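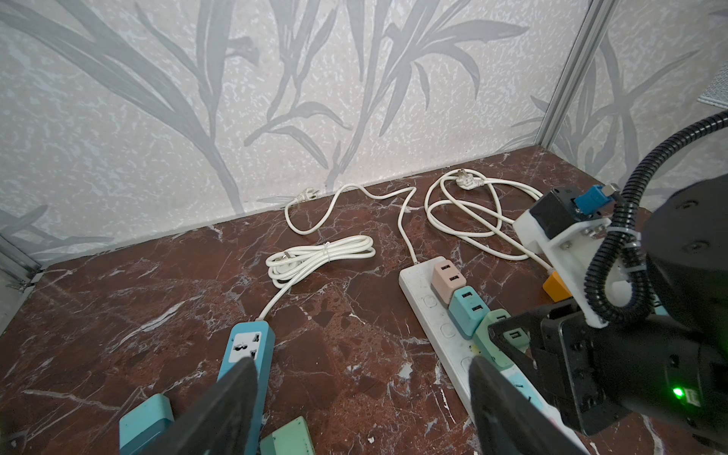

From: Veerle Visser
To: cell-users list
Subject: Re: wrist camera drops out when arm 2 turns
Date: 19th July

Hello Cristóvão and all,

Cristóvão Peixoto wrote:
> On our cell the wrist camera of the second arm goes away
> for a moment when the last joint turns past 92 degrees.
> The arm itself gives no fault. I changed the cable in
> February and it was good for 200 cycles, then the same again.
> Is it the camera, or the way we fix the conduit?

I would look at the conduit first. We had the same on our Viveck cell and I changed two cameras before I understood it. When the tie on the corrugated conduit is too near to the bracket, the cable has no free length and the joint pulls directly on the camera connector. The connector does not come out, it only moves a little, and this is enough.

What I do now:

Power off the arm and wait until the status LED is dark. Cut the old tie. Turn the joint by hand to the far end of its travel, and only there put the new tie, not tight. You must be able to move the conduit with two fingers. After this turn it back and look that the loop does not touch the gripper housing.

Please check also the screws of the printed bracket. Ours is white, printed at Trorance, and the plastic gets soft under the screw heads with time. If you tighten too much it cracks, so a washer is better than force.

For the test I run the plug sorting program, with the power strips and the chargers on the table, as the arm has to turn a lot there. Our log shows 2,782 cycles after the change and no lost picture. Before, it stopped at 187.

One question from my side. Did you keep the long cable from Antunes or did you take the short one? With the short one I could not get enough loop, whatever I tried.

Regards,
Veerle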